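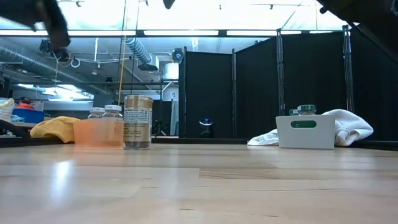

Home Pantry Small Kitchens FAQ Contact

Jars, bins and butcher block: your questions

By Benedita Calado
Mar 7, 2022

I get a lot of mail about bins (more than I get about food!), so I've put the ones that keep coming back on one page.

Do I really need bins if I already have shelves?

Need, no. But I had 227 jars and bottles when I did my big clear-out in December, and the only way I got through them was by dropping them into bins and moving a whole bin at a time. You pull out one bin, you take what you want, you push it back. I'd never go back to reaching over the paprika to get at the cumin.

See-through or solid?

I like both, for different jobs. See-through plastic is great for anything you run out of, because you spot the gap before you've made the shopping list. Solid bins hide ugly labels. If you go solid, get one with a handle hole in the front - you can hook a finger in and drag it off a high shelf.

How do you decide what goes together?

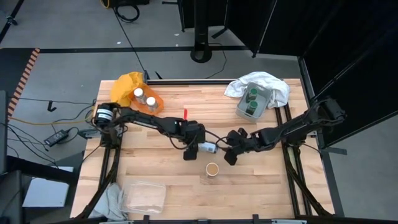
Sorting by cuisine never worked for me, and I tried it for 6 months. Half my spices belong to everybody! Now I go by how I use them, and I let the lids help. White caps go together in the orange tray, and the dark green containers get the gray bin to themselves, so I can tell the two groups apart from across the kitchen without reading a thing. My sister calls it lazy and she's right.

What about the tall ones that don't fit?

Stand them right beside the bin they belong with. A tall seasoning container in a shallow bin tips the first time you pull, and then you're sweeping up pepper. I keep mine on the right-hand side, label out.

Is it OK to do all this on a wood top?

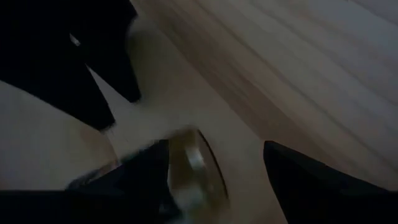 Quyên Hoàng wrote that she puts a folded towel down first, as the grit under old jars scratched her oiled maple, and that she wipes every base before it touches the wood. I've started doing the wiping. The towel I mostly forget. I oil my top 3 times a year with Fetutus and leave it overnight.

Where do you buy yours?

Zamar, usually the clearance shelf at the back. I paid 17 dollars for my last set. The Plilta ones are nicer looking but the sides bow when they're full.

Recent posts
Jasińska lids: do they fit anything else?
Washing spice jars without losing the labels
The drawer under the oven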